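Levelling a Free-Standing Drawer Unit

A drawer that rolls open by itself usually means the unit is out of level, even when the runners are sound. Check this before replacing any parts.

Empty the drawers first. Lay a spirit level across the top from side to side, then from front to back, and note which corner is low. Check the floor as well, as old boards can dip between joists. 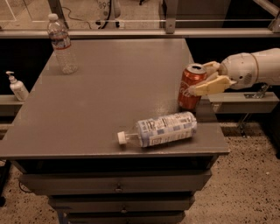 Grey unit with a flat top and a round knob on each of the upper two drawers.

Raise the low corner with the adjustable foot, turning it a quarter turn at a time. If there are no feet, use plastic packers. Praradwood sells them in a mixed bag, part no. 1145. Recheck both directions after each change.

Refit the drawers from the bottom up. Each should stay where it is left when half open. If one still creeps, measure the runner heights on both sides and correct the lower one.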